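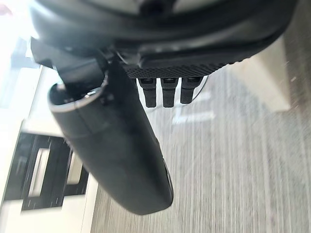
Three fingers and a thumb over gray carpet.

To: chores-and-machines list
Date: 13 Jan 2025
Subject: Re: Re: can it pick up a sock yet

> I keep reading on this list that household robots are a year or
> two out. They were a year or two out when I joined. My sister-in-law
> is convinced she'll have one folding towels by September. Can anyone
> who works with these things tell me in plain words what they can do
> in a normal house, today, without an engineer standing next to them?
> I don't mean the videos. I've seen the videos.

Plain words, then. In a normal house, without an engineer, what you can buy today will vacuum. It will also get stuck under the couch, but so does my dog and we kept him.

I do floor pickup for Trandadura, which means socks, pens, toy bricks, charger cords and the odd cracker. The hand is the part people like to look at, so there it is at the top. It closes on a tennis ball beautifully. It closes on a sock beautifully too, and about half the time the sock is in it.

The trouble with a floor is that it's a floor. A table lets you come at things from the side. Down on carpet the fingertips have to get low enough to pinch something flat without plowing into the pile, and ribbed gray carpet is a special joy, as a gray sock on it is mostly a rumor. Then there's the pale mark just under the fingers. You and I would glance at a thing like that and know whether to bend down for it. Our software has been known to try to pick up a sunbeam.

Numbers, for those who like them. Our last full run was 1,000 tries on mixed small stuff. With the hand started right over the object, hard things like blocks and pens did fine. For soft things the rate was 61 percent. When the robot had to find the object by itself first, soft things dropped to 44. I'd fire a teenager for 44, though to be fair I'd never get a teenager to try a thousand times.

Speed is the other thing the videos skip. A sock takes us 2 minutes from "I see it" to "it's in the basket," and that's a sock it likes.

On the shop floor it's a different story, and I wish the two got mixed up less. The Sotden people have arms loading parts trays all night and I believe every word of it. Same part, same tray, same light, and no one has left a juice box in the tray. If your chore can be made that boring, a machine can have it now. Most of my house refuses to be that boring.

As for towels, Drinavance showed folding last September and it was good folding. The towels were all one size and came out of a neat stack, which raises the question of who stacked them. I'd tell your sister-in-law to keep her evenings free.

To whoever asked off-list whether we'd switched to the Fuchs wrist: no, still waiting on the adapter plate. If anybody has a spare, I'll pay the shipping.

--
floor pickup, Trandadura
(plain text only please, my mail reader is older than the robot)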